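Home testers wanted for the Clarar hand-held gripper

Cekby is looking for people to try the Clarar gripper kit at home, starting in July. You will use it for ordinary household jobs, mostly folding and sorting clothes, and tell us how it handles. Recordings from your sessions are used to train the folding software for our Dobson robot arm, so we need real rooms and real laundry.

The kit is a pair of hand-held grippers with cameras, a charger and a carrying case. You hold one gripper in each hand and work the fingers with a trigger. No experience with robots is needed. 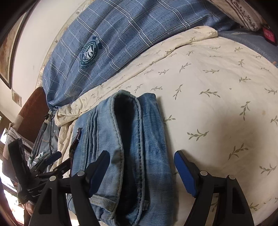
Folding jeans on a bed with the Clarar grippers.

What you will do
Attend one training session at our workshop, which lasts 3 hours.
Complete 40 short tasks at home from a printed list. Jeans, shirts, towels and bedding are all on it.
Fill in a one-page form on grip, weight and comfort after every session.
Return the kit in its case when you finish.

Who can apply
You must be 18 or older and able to use both hands for up to 20 minutes at a time. You need a bed or table to work on and good light. Anyone else living in your home must agree to the recording. Please put away mail, family photos and anything else you do not want recorded.

Pay
$500, paid after the kit and forms are returned. Training time is included in this amount.

To apply, write to Vojtěch Kováčik at the Cekby test desk and quote reference 1121. Tell us which hand you favor and what hours you are free. Calls are taken until 4 p.m.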